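Speaker notes: open day talk, Nuvholm site, February
Speaker: Ronaldo Sebastian
Slot: 30 minutes including questions. Hand microphone, so keep the clicker in the left hand.

Slide 1. Title
Welcome visitors from Engström and the Wellcombe group. Fire exits. Say that the demonstration runs again at 2 pm for those who could not get near the table this morning.

Slide 2. Why household objects
Most of the audience will know arms from packing lines, where the part is the same every time and arrives in the same place. Household objects differ in shape, stiffness and surface. A hand brush is a fair test: the handle is rigid, the bristles give way, and the centre of the object is a poor guide to where to hold it.

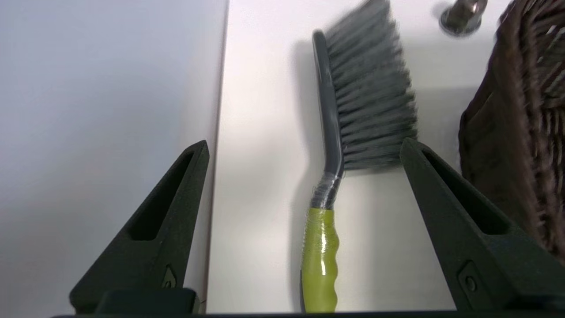

Grip position matters more than grip force at this stage. Holding the rigid part keeps the pose of the object known after the lift. Holding the bristles does not, as they bend under load and the object can turn between the fingers. Pause here. Engström people will ask about force sensing; park it until slide 5.

Slide 3. Approach and opening width
The fingers taper to a point. That helps when objects stand close together, but it leaves less contact area at the tip, so a small error in height costs more than it would with a flat pad. Opening width is set before descent. Too wide and the fingers foul the neighbours, too narrow and they land on top of the object.

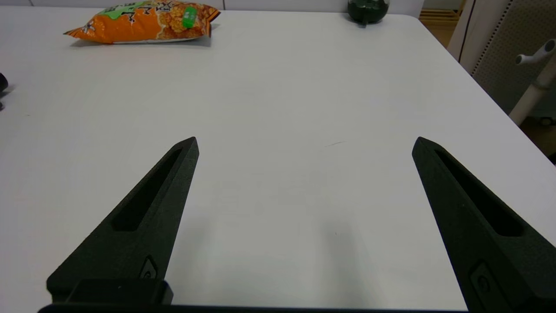
White surfaces are a separate problem. Pale objects lose their outline, and soft shadows can be read as edges. We keep the room lights fixed for the whole of a session and ask visitors not to lean over the table. Mention the Totatberg trial: 80 attempts, same object set, blinds open for half of them. Give the result only if asked, the write-up is still with the reviewers.

Slide 4. Layout of the demonstration
Point out the difference between the wrist view and the wider view. The wrist view gives detail close to contact and very little else. The wider view is needed to choose the next object and to keep the arm clear of the rest. 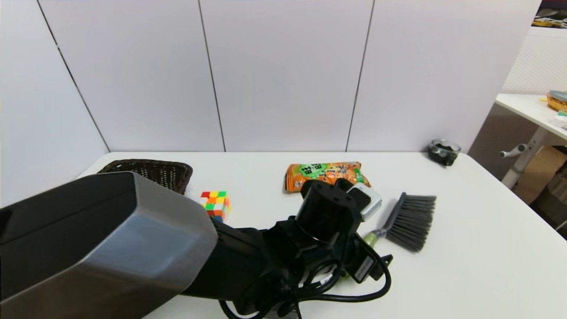
Arm and gripper at the table, with hand brush, cube, snack bag and wicker basket.

Cables: expect a question. Slack at the wrist is needed for rotation, and too much of it drags on the table.

Slide 5. Questions
Force sensing, from slide 2. Cost: refer to the Nuvholm desk in room 2037. Leave the last slide up while people move to the table.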